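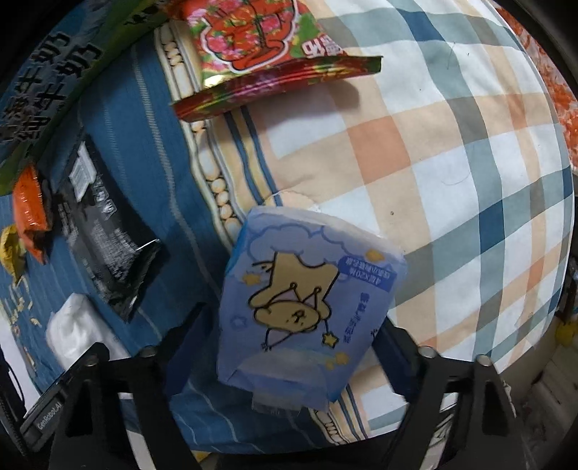
Photo: Delwyn Quinlan

The packaging fair at Whitelaw ran for two days in February and I went on the Wednesday. Entry was free before 10 am. There were 62 stalls in the main hall, most of them showing cartons and labels, with wrappers and soft packs down the far side.

I spent most of the morning with the soft packs. Small tissue packets get more artwork than I expected. One in blue and purple has a tan cartoon bear in a pointed hat, a star on a wand and more stars in golden orange, with Chinese lettering along the side. The snack packet near it is much louder: red, green and pink, shiny, covered in blossoms, with a big red hand shape in the middle and a long crimped seal.

Declan Gilchrist gave the 11 o'clock talk on film and seals. He went over time and the questions were mostly about recycling, which he said varies too much by council to answer in one go.

Lunch was a sausage roll from the van by the gate. Parking is on the grass and gets soft after rain, so bring boots. Elsie Baxter at the front desk has the stall list for anyone who missed it.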